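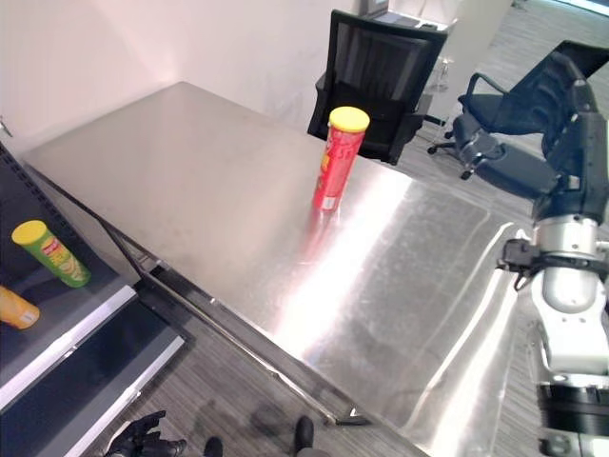

Snack cans, one on the steel table and more on the shelves.

Re: [beer-travel] Drukberg in April, two nights, no car

Bimla Dwivedi wrote:

> We have two nights in Drukberg in April, coming in by train from
> the coast. I have read the old posts on this list but most of them
> are from before the Stonmont brewery moved out of the old town, so
> I don't know what still holds. Questions:
>
> - Is the new Stonmont place worth the trip out if we don't have a car?
> - Is Trujillo still open, and does it still have the dark lager?
> - Where do people eat? My husband does not eat pork, and everything
> I see on the menus online is pork.
> - Has anyone stayed at the hotel over the Millinano cafe? The price
> looks good but I worry about noise.
>
> We are not after rare bottles, just good draft beer in places where
> we can sit down. Thanks in advance.
>
> Bimla

Bimla,

I was there last fall for three nights, so this is fairly current. I'll take your questions in order, and then a few things you didn't ask.

Stonmont. Yes, go, but go in the afternoon. The number 19 bus leaves from in front of the train station and stops at the end of the brewery's street, 500 meters from the door. The ride is slow because it goes through every village on that side of the river. You buy the ticket from the machine at the stop and then stamp it on the bus. I forgot to stamp mine going out and got a talking-to from the driver. The last bus back is at 8 in the evening. After that you are calling a cab, and the bar staff will do it for you, but we waited a long time for ours.

The new taproom is bigger and plainer than the old one. If you were fond of the old room with the stove and the benches, you will be let down. The beer is the same or a little better. The pale lager is the one to start with, very fresh, a firm bitterness, some bread in the middle. I had three. The amber was too sweet for me, though my wife liked it. They also had a smoked beer on that was mild enough to drink a full glass of. They pour in the half liter and the small one, and nobody minds if you order small.
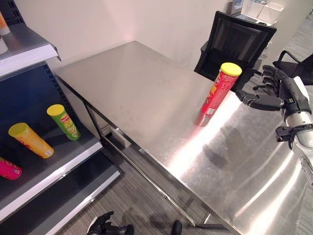

Eating at Stonmont is the weak point. The kitchen only runs on weekends, and the rest of the time the bar sells pretzels until they are gone, which the day we went was by mid-afternoon. You are allowed to bring your own food into the garden but not inside. The small grocery by the station has bread, cheese, fruit and the usual chips. Get the chips in a can, because a bag will be crumbs by the time that bus has finished with it. A red Pringles can with the yellow plastic lid on, same as the one standing on the steel table, rides fine in a side pocket. We also took some hard cheese and a jar of pickles and made a decent lunch of it.

Trujillo. Open, same owners, same bad sign. It's on the lane behind the church, and it's easy to walk past. The dark lager is still there but it alternates with a porter, and they don't tell you which one is on until you ask. We got the dark the first night and the porter the second. Both were good. The dark is dry for the style, with some coffee and not much roast. The porter was heavier and I would not want more than one. It's a small room and the back tables are held for regulars until late, so sit up front by the window. Cash only when I was there. I paid 300 for two rounds and a plate of cheese in the local money, and I thought that was fair for the center of town.

Food without pork. This is easier than the menus make it look. The place across from Trujillo does trout and a roast chicken. Trujillo itself has the cheese plate and a fried potato thing with garlic, but ask them to leave the bacon off, as it isn't listed and it comes on everything. The dumplings in most places are made with lard, so your husband may want to ask about those too. There's a Lebanese lunch counter on the station square that was cheap and good, and I'd have gone twice if it had stayed open past lunch.

Hotel over the Millinano. We stayed there. The cafe closes early and wasn't a problem. The noise comes from the street side, where the delivery trucks back in starting at 5 in the morning. Ask for a room on the courtyard. The beds are hard, the shower is good, and there is no elevator. Breakfast is downstairs in the cafe and is included - coffee, rolls, an egg if you ask for it. They let us leave our bags behind the counter on the last day.

A few other things:

The hill with the tower is a nice walk and there's a kiosk at the top that sells bottled Stonmont, warm. I'd wait until you are back down.

Skip the beer museum. It's one room of labels and a film without subtitles, and the tasting at the end is the same lager you can get anywhere in town for less.

In April some of the gardens may not be open yet. The one at Stonmont has a roof over part of it, so it might be, but I'd call ahead. Somebody there speaks English, just let the phone ring a while. If the garden is shut I don't know what they do about outside food.

Also the train from the coast splits in the middle. Only the front half goes on to Drukberg. They announce it, but not in English, and we ended up hauling our suitcases down the platform with a minute to spare. Check the sign on the side of the car before you get on.

Please post when you're back, mainly about what's on tap at Trujillo. I'm thinking of going again next year and would like to know if they have settled on one or the other. If anyone else has been to the other side of the river, I never made it over there and heard there's a second small brewery near the mill.

Omar Hourani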